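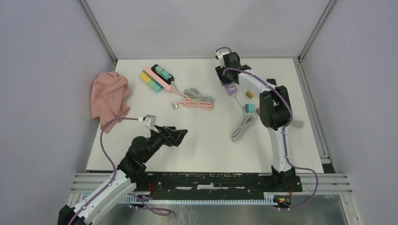 Hatdale House, users' meeting
Minutes, May

Present: Theresia Kaufmann (chair), Réjean Kennedy, Burgi Reisinger, Ayantu Gebretsadik (minutes)
Apologies: Corina Hämmerli, who sent hers by text at 4:15 along with three agenda items

1. Minutes of the last meeting
Approved, with one correction. Réjean did not "storm out" over the kettle. He left to move his car. The minutes now say so, and he has asked that it be noted that he came back.

2. Power strips
The main business. Theresia reported that the house owns 34 power strips according to the Aebischer inventory and that she has been able to lay hands on 19. Three are on the white table, a pink and a black side by side, and a purple one. Several are believed to be in the Barncombe room under things.
Burgi asked why anyone needs 34. Theresia said they were a bulk purchase and she was not here then. Réjean was here then and did not wish to comment.
Discussion of whether strips should live on tables at all. Burgi is for hooks by the door. Réjean is for a drawer. Ayantu pointed out that we have a drawer, with the label POWER STRIPS on it, containing batteries and a cake slice.
Agreed: the drawer gets emptied, strips go in it when not in use, one per bench stays out. The purple one is to be kept out, as it is the only one anybody can describe over the phone.
Plugging one strip into another was raised again. The answer is still no. Réjean to read the safety sheet, the whole sheet this time.
Action: Burgi (drawer), Theresia (find the other 15)

3. The pink cloth
Corina's item, taken in her absence. She would like it known that the salmon-pink cloth on the white table is not a rag, and that leaving it in a heap with the bottom hanging over the side is no way to treat fabric. She would like it folded.
Burgi said she had folded it in April. Theresia said it does not look like a cloth that remembers April.
It was asked whose cloth it is. Long silence. Corina's text says "communal." Réjean thought it came with the curtains for the front room, which would be a surprise to the curtains.
Agreed: fold it, give it a shelf, and buy a pack of plain cleaning cloths so that nobody is tempted. Limit for cloths set at $15.
Action: Ayantu

4. Cable ties
Brimance has quoted for a bag of 100 and a bag of 1,000. The bigger bag is much better value per tie. After item 2 there was little appetite for better value. The 100 was approved.
Action: Réjean, who has been asked to read the order back to someone before he sends it

5. Labels
Corina's second item was that labels should be in capitals. Her third was that they should not look so angry. Both carried.

6. Any other business
Theresia still has the key to the stationery cupboard on her own key ring and will have a copy cut.
Burgi's mug has been missing since the open evening. It has a heron on it.
Réjean raised the kettle. The chair moved it to next month.

Closed at 6:40. Next meeting in June, same room, bring your own chair if you want one with a back.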